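생활 속의 글자와 표면 — 8주차 강의 노트
주제: 작은 글씨는 누구를 위해 인쇄되는가

지난주에 나눠 드린 읽기 자료를 다 읽었다는 전제로 진행합니다. 전제일 뿐이라는 것은 저도 압니다. 안 읽은 분은 1절만이라도 수업 전에 훑어 두세요. 2절부터는 용어를 다시 설명하지 않습니다.

1. 글자와 여백

타이포그래피 개론서는 대개 글자에서 시작합니다. 이 수업은 여백에서 시작합니다. 글자는 어딘가에 놓여야 하고, 그 어딘가가 글자의 크기와 굵기와 간격을 상당 부분 미리 정해 버리기 때문입니다. 책의 여백은 디자이너가 정하지만 약병의 여백은 약병이 정합니다. 디자이너는 남은 자리를 통보받습니다.

읽기 자료에 나온 세 용어를 정리해 둡니다.

인쇄 가능 면적: 물건의 표면 가운데 실제로 잉크를 올릴 수 있는 부분. 설계 도면에서는 언제나 넉넉해 보입니다.

의무 표기: 법규나 규격 때문에 반드시 넣어야 하는 문구. 줄일 수 없습니다. 줄일 수 없으니 글자 크기가 줄어듭니다.

자발적 표기: 제조사가 넣고 싶어서 넣는 문구. 이상하게도 이쪽 글자가 늘 더 큽니다.

과제 1에서 "여백이 많으면 고급스럽다"라고 쓴 분이 많았습니다. 틀린 말은 아니지만 근거가 없으면 인상 비평입니다. 무엇과 비교해 많은지, 그 여백에 원래 무엇이 들어갈 수 있었는지까지 써야 점수가 나옵니다. 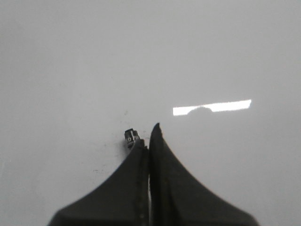

2. 원통이라는 골칫거리

종이는 평평합니다. 펜, 립밤, 건전지, 치약은 그렇지 않습니다. 원통 표면에 글자를 넣는 방법은 크게 둘입니다.

가. 둘레를 따라 넣기. 한 줄이 짧고, 읽는 사람은 물건을 돌려야 합니다. 다 돌렸는데 문장이 끝나지 않으면 처음부터 다시 돌립니다.

나. 길이 방향으로 넣기. 한 줄이 길고, 읽는 사람은 고개를 돌리거나 물건을 눕혀야 합니다. 필기구는 이쪽을 많이 택합니다. 쓰는 동안에는 글자가 손에 가려지지만, 쓰면서 경고문을 읽는 사람도 드뭅니다.

두 방법 모두 곡률 문제를 피하지 못합니다. 한눈에 들어오는 폭은 원둘레의 절반이 안 되고, 가장자리로 갈수록 글자가 좁아 보입니다. 그래서 실무에서는 가운데의 좁은 띠만 믿고 나머지는 없는 셈 칩니다.

재질도 거듭니다. 반투명한 몸통에서는 반대편 인쇄가 비칠 수 있고, 그러면 앞면의 글자와 뒷면의 글자가 한자리에서 다툽니다. 대비도 떨어집니다. 흰 바탕에 검은 글자라고 발주했는데 받아 보면 뿌연 바탕에 회색 글자인 경우가 이렇게 생깁니다. 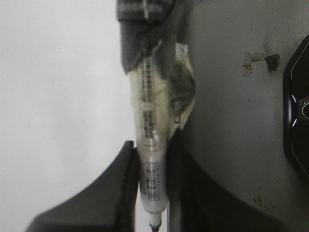 그림 2. 길이 방향 표기의 예. 반투명한 흰색 마커의 몸통에 작은 글자가 위아래 두 구역으로 나뉘어 있다.

3. 사례: 스코넥(Skoneck) 필기구의 표기 개정

수업용 자료집에 실린 사례입니다. 문구 회사 스코넥은 타우트블로(Taltuvlow)라는 마커를 내면서 몸통에 19개 항목을 인쇄했습니다. 제품명, 색 이름, 보관 방법, 주의 문구, 같은 내용의 다른 언어판이 차례로 들어갔고, 맨 끝에 "자세한 내용은 포장을 참조하십시오"가 붙었습니다. 포장은 뜯는 순간 버려지는 물건이니, 자세한 내용도 함께 버려진 셈입니다.

개정안은 2개였습니다.

슈펄링(Sperling)안: 글자 크기를 키우고 항목을 줄인다. 법무 부서가 반대했습니다.

니모프(Nimov)안: 항목을 그대로 두고 자간을 좁힌다. 법무 부서는 찬성했고, 읽을 수 있는지는 검토 항목에 없었습니다.

채택된 것은 니모프안입니다. 이후 접수된 문의 가운데 50건 넘게가 몸통에 이미 인쇄된 내용을 묻는 것이었습니다. 회사는 이 결과를 두고 안내 문구를 한 줄 더 넣는 방안을 논의했다고 합니다.

토론할 것: 두 안이 각각 '읽는 사람'을 누구로 가정하는지 써 보세요. 소비자라고만 쓰면 감점입니다. 감독 기관, 유통 담당자, 소송을 준비하는 변호사도 읽는 사람입니다. 마지막 사람은 특히 꼼꼼히 읽습니다.

4. 가독성과 판독성

자주 헷갈리는 구분입니다. 판독성은 글자 하나하나를 알아볼 수 있는가, 가독성은 글 전체를 무리 없이 읽어 나갈 수 있는가의 문제로 이 수업에서는 씁니다. 책마다 정의가 조금씩 다르고, 반대로 쓰는 책도 있습니다. 시험 답안에서는 이 노트의 정의를 따르세요. 인생에서는 각자 알아서 하시면 됩니다.

한글은 한 글자 안에 획이 몰려 있어서 같은 크기라도 로마자보다 먼저 뭉갭니다. '를'과 '률'을 아주 작게 인쇄해서 비교해 보세요. 다국어 표기에서 모든 언어를 같은 크기로 맞추는 관행은 공평해 보이지만 한글 쪽이 손해를 봅니다.

5. 과제 2

집에 있는 물건 하나를 골라 표기 전체를 옮겨 적으세요. 띄어쓰기와 오탈자도 그대로 옮깁니다. 그다음 의무 표기와 자발적 표기로 나누고, 구분이 애매한 문구는 따로 모아 이유를 쓰세요. 돋보기는 써도 됩니다. 다만 썼다면 썼다고 적으세요. 그것도 자료입니다.

샴푸는 받지 않습니다. 지난 학기에 너무 많이 읽었습니다.

제출 마감은 2026년 5월 17일이고, 과제함 번호는 3405입니다. 파일 이름에 '최종'을 넣지 마세요.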